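3.2 Artificial flowers in shared rooms

The second part of the survey dealt with decorative items kept in the common rooms of the Workdale and Umon residences. Staff at both sites had replaced cut flowers with artificial ones before the study began, mainly to reduce cleaning and to avoid pollen. Residents were asked to rate each room for colour, comfort and upkeep on a scale from 0 to 100. A total of 138 forms were returned in usable condition. 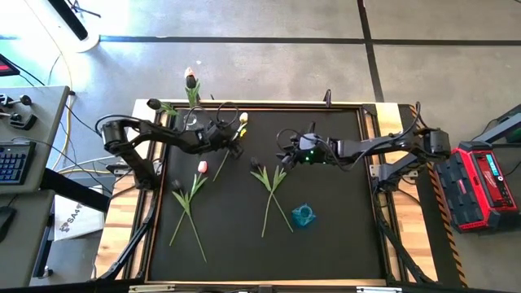 Merle Kerslake

Ratings for upkeep were higher in rooms with artificial stems than in rooms with none. Ratings for comfort did not differ between the two. Dust was the most common complaint in the written comments, followed by fading near north-facing windows. Tulips were named more often than any other flower, and several residents at Umon asked for them by colour. Single stems in narrow vases were preferred on dining tables – mixed bunches were thought to block the view across the table.

Vase choice was recorded separately. Clear glass shows the lower stem, and on most artificial flowers the lower stem is the least convincing part. Coloured or pressed glass hides it to some degree, but heavier vessels were harder for residents to move at mealtimes. The Dreßler inventory sheet was used to log vessel type, height and rim width, with one change: faceted and smooth glass were entered as separate classes.
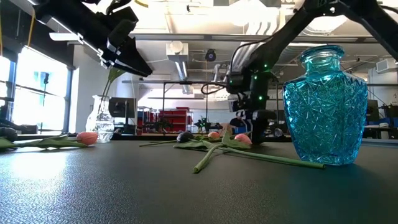 Figure 2. Artificial tulips and a faceted blue glass vase.

Annual spending on flowers at Workdale fell by $3,000 after the change. Labour was not included in that figure. Washing was done by hand each October, and the hours were logged under general cleaning, so they could not be recovered from the records. The Fotuditz method for estimating unlogged hours was considered but not applied, as it requires at least two years of complete rosters.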